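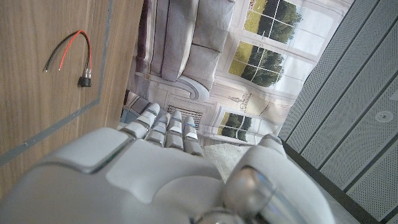 June
By Zinash Tufa

Gindico has published its first house rules for robot hands that work at tables, and the shortest of them has already caused the longest argument. Rule 4 reads, in full: "An open hand is not a safe hand."

The rules run to 20 pages and cover every bench at the company's Trasholm site where a multi-fingered hand handles small parts. Until this month the site relied on a poster, a laminated card and the memory of whoever had been there longest. The poster said "Be careful." The card said to see the poster.

Senthil Bhat, who led the rewrite, said the trouble began with people treating a hand with its fingers spread as a hand that had finished for the day. "You see fingers out and you think it's saying hello," he said. "It might be waiting for a pose. It might be waiting for you. The fingers don't tell you which."

Under the new rules, a person may reach onto the table only when the controller shows a hold state and the operator has said the word "clear" out loud. Nodding no longer counts. Neither does a thumbs-up, which was struck from the draft after a long meeting about whose thumb.

Much of the document is about what sits on the table before a run starts. Loose components with bare wire ends, such as buzzers and small motors, must be disconnected from any supply before they go within reach of the fingers. Leads are to be laid out where the operator can see both ends. Any part with a lead longer than the palm gets a slow first approach, at 40 percent of normal speed, and the operator keeps a hand on the stop button until the first grasp is over. The draft had said "near the stop button." Staff at the site were found to have a generous idea of near.

Joints get a chapter to themselves. Before each shift someone must look at every finger with the power off, check the gaps between the links for thread, hair and scraps of insulation, and sign for it. The old log allowed a single tick for the whole hand. When Bhat's group went back through 133 old log sheets, they found the tick on all of them, including the sheet for a shift when the hand was away being repaired.

Cameras mounted at the wrist are covered too. An operator watching through one may not use that view alone to decide whether people are clear of the work area, on the sensible ground that a thumb can hide a great deal at close range. A second view, or a second person, is required. The rules do not say which is cheaper, though several managers have asked.

There is also a section on backgrounds. Some of the benches use printed room backdrops, and the rules now say that these must be fastened at all corners and must not cover a vent, an exit sign or an emergency stop. Printed vents are allowed. A footnote adds that staff should learn which vents are which.

Not everyone is pleased. Operators who run short repeated trials say the spoken "clear" will slow them down, and one team put the cost at 653 extra words per shift, all of them the same one. Bhat said he had read the complaint and admired the arithmetic. The rule stays, although teams may apply to use a keyed interlock in its place once theirs has been tested.

Outside firms have started asking for copies. Achari, which supplies test benches, has adopted the chapter on joints for its own demonstration floor. Stastedon took the section on loose leads and left the rest, saying its staff already have a poster.

The rules are binding at Trasholm from the start of the next build cycle, with refresher training every six months. New hires must read the whole document and then run one supervised session, during which the supervisor is required to leave the hand open and motionless and see who reaches in.

In the first round, two people did. One of them was on the drafting team – he has asked not to be named, and has been given the job of revising Rule 4. The current proposal makes it longer. It now has a diagram of an open hand with a line through it, which early readers took to mean that waving was banned.

Comments on the revision are open to site staff until the end of the month. Bhat said he would read them all, provided they come in writing.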